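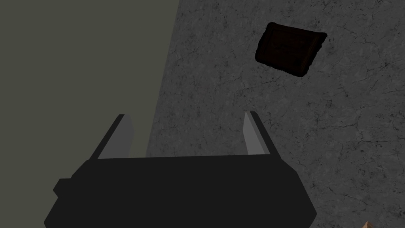
Black gripper with two raised fingers, computer rendering.

MIDOW PUBLIC LIBRARY BOARD
Minutes of the regular meeting, May

The chair called the meeting to order at 6:30 p.m. A quorum was present. The minutes of the previous meeting were approved as submitted.

Branch roof. The director reported that Flenotik has completed its inspection of the Akow Street branch. The flashing on the north side needs replacement before fall. The board approved a sum not to exceed $3,000 for the repair. Motion carried, one abstention.

Reading room hours. Staff presented the results of the patron survey, to which 80 cardholders responded. Most favored later closing on weeknights. The matter was held over until staffing costs are available. 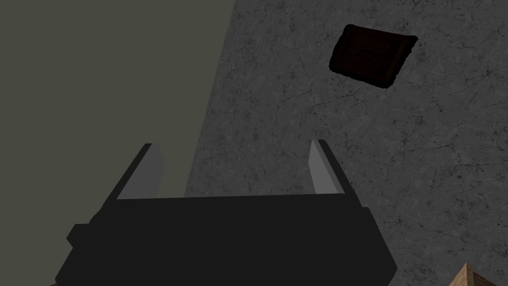

Members asked that the cost figures include custodial time, and that they be sent out with the next agenda packet.

Pētersons bequest. The 16 boxes of local maps and letters remain in storage at the main building. The director was authorized to seek quotes for shelving.

Public comment. One resident asked that the 50-cent hold fee be dropped. Referred to staff.

Adjourned at 7:45 p.m.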